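How to Test Whether a Robot Can Set Out Fruit (and Other Small Kitchen Chores)

People keep asking me whether they can get a robot to do the dishes yet. My answer is to start with fruit on a plate. It's cheap, it doesn't break, and it will tell you more in one afternoon than any slick promo clip.

I learned this routine from Nour Rizk when I was helping out at Tenham, and I've changed it a little over the years. You can use it on a robot you're building, or just as a way to judge a demo when somebody invites you to one. All you need is a table, a plate, a few pieces of fruit and a notebook.

Step 1: Write the chore down first

Do this before anything moves. Mine says "pick up the fruit, put it on the plate, let go, move the hand away." That last bit matters! I've watched plenty of robots place something nicely and then knock it off again on the way out.

Step 2: Clear the table and pick a plain plate

Start with one plate and one piece of fruit. A plate with a raised rim is a good first choice because the rim stops a slow roll, and a color that stands out from the tabletop makes your life easier if the robot is finding things by sight. Save the patterned stuff for later.

Step 3: Watch the hand as it gets to the plate

Most folks watch the grab and then relax. Don't! The bit I care about is the last couple of inches, when the hand is over the plate and the fingers are wrapped over the fruit. From the robot's side, its own fingers can hide a good part of what it's holding, and where the thumb is matters too, with the rim so close by.
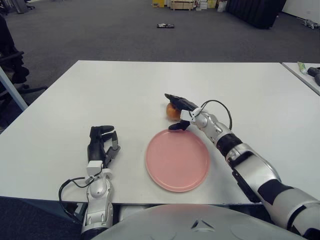
Photo: Elie Mahasneh / Hattar

Small round fruit is harder than it looks. Squeeze too much and you've got juice, too little and it's on the floor. When the fingers open, look at whether they all let go together or one of them drags. A dragging finger gives the fruit a little spin, and off it goes.

Step 4: Run it 22 times

I know, it's boring. Get a coffee. Move the fruit a little each time and write down pass or fail, plus one word for what went wrong ("slip," "rim," "roll"). On my last round in July I got 13 clean ones, and I was pretty happy with that. Please don't throw out the bad tries just because you bumped the table.

Step 5: Now make it messy

Add a second piece of fruit touching the first. Turn down the lights. Swap the plate for a bowl. Lina Matar likes to slide the plate over while the arm is already moving, and that's a mean one, but kids and roommates do it all the time.

Time it as well. I can put an orange on a plate in 2 seconds without looking. If the robot needs a whole minute, write that down next to the pass.

So, can they do chores yet?

One chore, on a tidy table, with somebody close by: yes, a fair bit of the time. Clearing up after my family's dinner: no, and I wouldn't leave one alone with the good glasses. Setting out fruit I'd call close. If you try the 22 runs yourself, send me your fail words, especially if you get one I don't have on my list.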